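Chapter 2
Mixed Goods: Storing Things That Do Not Match

What you will study in this chapter

When you finish this chapter you should be able to explain the difference between sorted and mixed storage, choose a suitable bin for a group of unlike articles, and write a short contents line which another person can understand without lifting a lid. You will need these skills again in the chapter on returns, where almost everything arrives in mixed condition.

Key words: article, bin, bin floor, contents line, mixed bin, pick, sorted bin.

2.1 A small store with many kinds of goods

In Chapter 1 we looked at the storeroom of a paint merchant. It was an easy case. The tins had three sizes, the shelves were built for those sizes, and a new worker could learn the system before lunch. Most storerooms are less kind to the learner.

Consider the household goods depot at Zimincombe. It serves the shop in Cernotthorpe and it holds 1,650 different articles, from shower hooks to bedroom slippers. For many of these articles the shop sells only a few pieces in a month. In February, when the shop clears its winter shelves, the depot receives single pieces of nearly everything: one toy, one slipper whose pair has gone somewhere else, one item of desk stationery. To give each of them its own bin would fill the building with bins that contain mostly air.

The depot therefore keeps two kinds of bins. A sorted bin contains one article only, in any quantity. A mixed bin contains several articles that have nothing in common except that they are there together. Both kinds stand open on the work table while they are being filled, one behind the other, and go to the shelf afterwards.
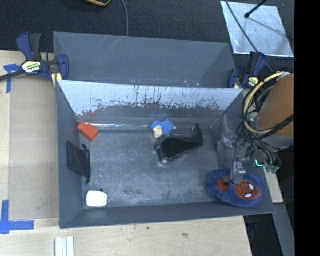
The first question of a learner is usually how many articles a mixed bin may hold. At Zimincombe the limit is 13. The number was reached by trial, and other depots have chosen differently. What matters more is that every article can be seen from above when the bin is open. If a soft toy lies on top of a tape dispenser, the person who comes for the tape dispenser must first move the toy, and after some days of such moving the bin becomes a heap. For this reason the articles are spread over the bin floor in one layer, and the middle of the floor does not have to be full.

The second question concerns hard and soft goods. Many older manuals advise to keep them separate. We do not follow this advice fully. A plush article can share a bin very well with a plastic one, provided that the plastic one is clean and has no sharp edge. Flat hard articles may lean against a side wall, where they take little floor. Soft articles can go into a corner or along the back wall. Glossy surfaces need more attention, because they show each scratch, and a bin which has been used for years has a rough floor. Some depots put a sheet of paper under such articles.

The third question is colour. A dark article on a grey floor is easy to miss, especially in the late afternoon when the light in the building is weak. A bright one is found at once. When you fill a mixed bin, place the dark articles first and look at them again after the others are in.

2.2 The contents line

Each mixed bin has a contents line, written on the card at its front. The line names every article with its kind and its main colour, for example "slipper, blue" or "tape dispenser, black". Do not write "various" or "small things". Such words are true of all mixed bins and so they help with none.

In the Khaemba method, which we shall use in this book, the articles are written in the order in which they lie, beginning at the back left corner and ending at the front right. In the Levell method they are written in the order of the alphabet. The first is quicker to write and the second is quicker to read. Table 2.1, on page 22, compares both methods.

Before you continue

Take a drawer or a box in your own home that holds things of different kinds. Write a contents line for it by the Khaemba method, then give the line to another person and ask them to find one article with it. Note which words made them hesitate. Keep your notes, as you will use them in section 2.3.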